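Ticket: Gripper width drops to zero during hand-held demonstrations
Product: Drerotex hand-held demonstration tool
Component: finger encoder / recorder
Status: Resolved, pending firmware note
Priority: Medium
Reported by: Navent, garment handling group

Summary
While recording folding demonstrations with the hand-held tool, the finger width channel falls to zero for short periods. The fingers are not closed when this happens. Pose and video channels stay good. Playback on the arm at the Vurnau site closes the gripper early and misses the cloth.

Environment
Tool firmware: release from September
Recorder: Chisholm, default settings
Episode length: 35 seconds
Task: T-shirt folding, sleeves first, then hem to collar
Sites: one fixed bench, several home setups

Steps to reproduce
1. Power on the tool and wait for the ready light.
2. Run the open/close calibration.
3. Start an episode and fold one sleeve in.
4. Continue to the second sleeve without stopping the recording.
5. Open the episode in Chisholm and plot finger width against time.

Expected: a smooth curve between open and closed.
Observed: a smooth curve with flat drops to zero. The drops do not line up with any grasp.

Log extract
[recorder] episode start
[width] raw 1220 ok
[width] raw 0 flag=stale
[width] raw 0 flag=stale
[width] raw 1220 ok
[recorder] episode saved, warnings=7

Update 1 – support
Please confirm the raw range after calibration. The open position should read close to 4000 and the closed position should be above zero. A closed reading of exactly zero usually means the encoder did not answer, and the recorder filled in the gap.

Update 2 – reporter
Open reads 4000. Closed reads above zero. Calibration was repeated before every episode in the test set, with no change. The stale flag is present on every bad sample. We had missed it as the plot view hides flags by default.

Update 3 – support
The stale flag rules out the calibration table. Two causes remain: the connector at the base of the finger module, or the recorder dropping packets when the host is busy. Please run one episode with the tool held still on a table, fingers half open, and one episode with normal hand motion. Same host, same cable, nothing else changed.

Update 4 – reporter
Still episode: no warnings. Moving episode: warnings return. They cluster where the wrist turns fast, mostly when the operator lets go of one sleeve and swings across to the other. Host load was the same in both runs. We also swapped the data cable with a spare. No change.

Update 5 – support
This points to the connector. Remove the rear cover, unplug the finger module, check the latch and seat it again until it clicks. Do not glue it. Run the calibration once after the cover is back on.

Update 6 – reporter
Connector was seated but the latch was open. After closing it, the bench setup records without warnings. One home setup still shows a few stale samples per session, so we are keeping the ticket open for that one.
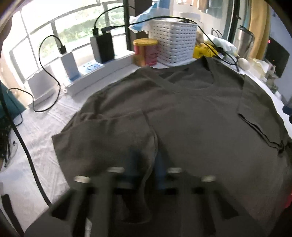
Stale samples on the home setup need to be kept apart from bad demonstrations, and the current filter does not do that. It rejects any episode where the width is zero for more than a few samples in a row, even if the pose track is complete and the fold is usable. For this site we went through the rejected set by hand. We also asked for a change to the work area before the next run. The shirt is laid out on a white sheet, which gives good contrast for a dark garment, but several black cables run over and near the same bed, and the fingers can catch one on a wide move. A snag pulls on the tool in a way that cannot be told apart from a loose connector in the width plot. Cables are to be moved off the sheet before recording.

Update 7 – support
Agreed on the filter. Workaround until the next release: in Chisholm, set the width gap mode to "hold last" and turn on "keep flagged episodes". Held samples stay marked in the file, so training code can mask them. Do not use "interpolate" for this task. It draws a slow close across the gap and the arm will copy it.

Update 8 – reporter
Workaround applied. Latch on the home unit was also found open and has been closed. Next session recorded with no stale samples. Playback at Vurnau picks up the first sleeve and releases it at the right point. The second sleeve is still off to one side, but the width curve there is clean – we will open a separate ticket for the pose offset.

Resolution
Cause: finger module latch not closed on two units.
Fix: reseat the connector and close the latch.
Follow-up: add a latch check to the Drerotex setup sheet. Show stale flags in the Chisholm plot view by default.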